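Le gardien que tout le monde veut, et pourquoi j'attendrais encore

Depuis que la saison est finie, je lis chaque matin les mêmes rumeurs sur mon club, et je voudrais mettre un peu d'ordre dans mes idées.

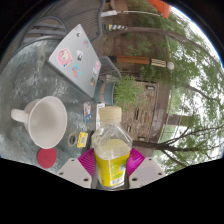 La rumeur principale concerne Roman Kwiatkowski, le gardien de Brzozowska. Pour ceux qui ne suivent pas le handball de deuxième division (je sais que vous êtes nombreux à venir ici pour les recettes de ma femme), Kwiatkowski est sans contrat à partir de juin. Il a fait chez nous, à Clellamholm, une visite que le club n'a pas voulu commenter. Le lendemain, un supporter a écrit sur le forum que tout était signé. Le soir même, un autre a écrit que tout était cassé. Je suis le handball depuis assez longtemps pour savoir que les deux peuvent se tromper en même temps.

Commençons par le sportif. Igor Zawadzka garde notre but depuis sept saisons. Il n'est plus aussi rapide sur les tirs en bas, surtout à sa gauche, et cela se voit beaucoup contre les équipes qui ont un bon ailier droit. Mais il lit le jeu comme peu de gardiens dans cette division. Au match retour contre Kendum, il a arrêté deux jets de sept mètres dans les cinq dernières minutes, et sans lui nous aurions perdu de quatre buts au lieu de faire match nul. J'étais dans la salle, derrière son but, et je l'entendais crier à ses défenseurs l'endroit où la balle allait partir.

Kwiatkowski est un gardien d'un autre type. Il est grand, il sort beaucoup, il prend des risques. Ses relances longues sont magnifiques et je comprends que notre entraîneur en rêve, parce que nous avons marqué très peu de buts en contre-attaque cette année. Par contre, il joue derrière une défense très haute, qui oblige l'adversaire à tirer de loin. La nôtre reste presque toujours à six mètres. Je ne suis pas certain que ses chiffres resteraient aussi bons avec nous, et je n'ai lu personne sur le forum qui se pose la question.

Il y a ensuite l'argent. On parle d'un salaire que notre club n'a jamais payé à un gardien. Je ne vais pas écrire le montant, car je l'ai vu en trois versions différentes. Ce que je sais, c'est que la salle contient environ 2000 places et qu'elle n'a été pleine qu'une seule fois cet hiver, pour le derby. Contre Tisix, nous étions 528. C'est le chiffre donné par le speaker, et j'ai eu un peu de peine en l'entendant, parce que c'était un très beau match et que les joueurs ont salué des rangées presque vides.

Un lecteur m'a répondu que l'arrivée d'un nom connu remplirait la salle. Peut-être. Il y a quelques années, nous avons fait venir un arrière gauche dont toute la région parlait. Les gens sont venus le voir en septembre et en octobre. En novembre il était blessé à l'épaule, et en février les bus de supporters étaient de nouveau à moitié vides. Je ne dis pas que l'histoire va se répéter, je dis seulement que je l'ai déjà vécue et que j'avais acheté le maillot.

Ce qui m'inquiète davantage, c'est le reste de l'équipe. Nous avons perdu treize matchs cette saison et je les ai presque tous vus, à la salle ou sur la retransmission, qui se coupe toujours pendant les temps morts. À mon avis, le gardien n'est responsable que de deux ou trois de ces défaites. Pour les autres, le problème était toujours le même : après la quarantième minute, notre demi-centre était épuisé et son remplaçant n'osait pas tirer. L'adversaire le savait. Il laissait un joueur libre au centre et fermait les ailes, et nous perdions la balle en jeu passif. Au mois de mars, contre Brzozowska justement, nous avons passé onze minutes sans marquer. Kwiatkowski a fait de bons arrêts ce soir-là, je le reconnais, mais la plupart de nos tirs étaient envoyés par des joueurs déséquilibrés, le bras de la défense déjà sur eux.

Donc, si j'avais le budget entre les mains, je chercherais d'abord un demi-centre. Pas forcément une vedette. Un joueur de vingt-huit ou trente ans, qui connaît la division et qui accepte de partager le temps de jeu. Kendum en a trouvé un l'été passé, dans un club qui descendait, et ils ont terminé troisièmes. J'ai regardé leurs matchs de printemps avec un peu de jalousie.

Et pour le but ? Je proposerais une saison de plus à Zawadzka, avec le jeune du centre de formation qui jouerait vraiment. Vraiment, cela veut dire des mi-temps entières et pas les deux dernières minutes quand on gagne de dix buts. On l'a vu en coupe, en décembre. Il était nerveux au début, il a laissé passer un tir facile entre ses jambes, et puis il a très bien fini son match. Zawadzka était debout devant le banc et applaudissait chacun de ses arrêts. Cela compte aussi dans un vestiaire, même si je ne sais pas comment on peut le mesurer.

On me dira que je suis sentimental. C'est un peu vrai. Quand je suis arrivé dans cette ville, je parlais très mal la langue et la salle était le seul endroit où je comprenais tout ce qui se passait. Zawadzka venait de signer lui aussi. Après un match d'entraînement, il a corrigé ma prononciation du nom du club, très gentiment, et il m'a avoué que la sienne était encore pire. Depuis ce jour, j'ai du mal à l'imaginer sur le banc ou dans un autre maillot. J'essaie quand même d'être juste quand je le critique, et vous avez pu lire ici ce que j'ai écrit après la défaite à Tisix.

Le club a promis une annonce avant la reprise des abonnements. L'an dernier aussi, il avait promis une annonce, et c'était un nouveau modèle d'écharpe. Je prendrai ma place de toute façon, dans la même tribune, côté vestiaires, avec le voisin qui mange des graines de tournesol pendant toute la première mi-temps.

Si quelqu'un parmi vous a vu Kwiatkowski jouer plusieurs fois, et pas seulement les résumés, je serais content de lire son avis dans les commentaires. Je pense surtout à ses matchs à l'extérieur, dont je n'ai vu que deux. Je m'excuse aussi auprès de ceux qui ont écrit sous mon article sur les arbitres : j'ai bien reçu vos messages, certains étaient très longs, et je vais répondre dans l'ordre.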